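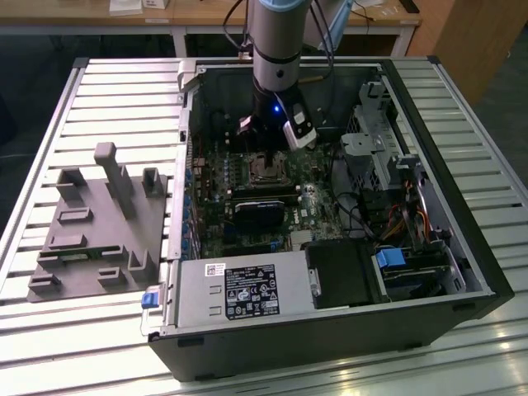 Posted 19th October by Sinan Karaca

My old desktop sounds like a hair dryer with a grudge. Is it worth cleaning, or do I just buy another?

Mernutier
Clean it. Shut down, unplug, canned air in short bursts, and hold the fan blades still. Mine went four years without and I found a colour of dust I can't name.

Plundidness
get a laptop mate

We use cookies. OK
Contact | © Rillham Community Help | Back to top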